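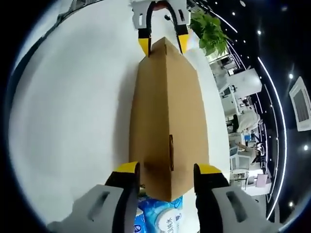
Every pitch for Castinano comes down to "just collect more examples." More of what, though? Our last batch was two-gripper carries, and a long cardboard box pinched at both ends is about as friendly as an object gets. It's stiff and straight. I'd like to see the same policy with a bag of rice.

Dumex says 18 hours of demos is plenty. Plenty for that table, sure. Move the plant and ask me again.

Also, 13 of our clips got labeled "success" before anyone watched the ending. I threw out 6.

Arain wants to pool data with us in November. Fine, but their labels and ours don't mean the same thing by "grasp." I asked for a written definition. Still waiting.

Not saying it can't work. Show me the box it drops.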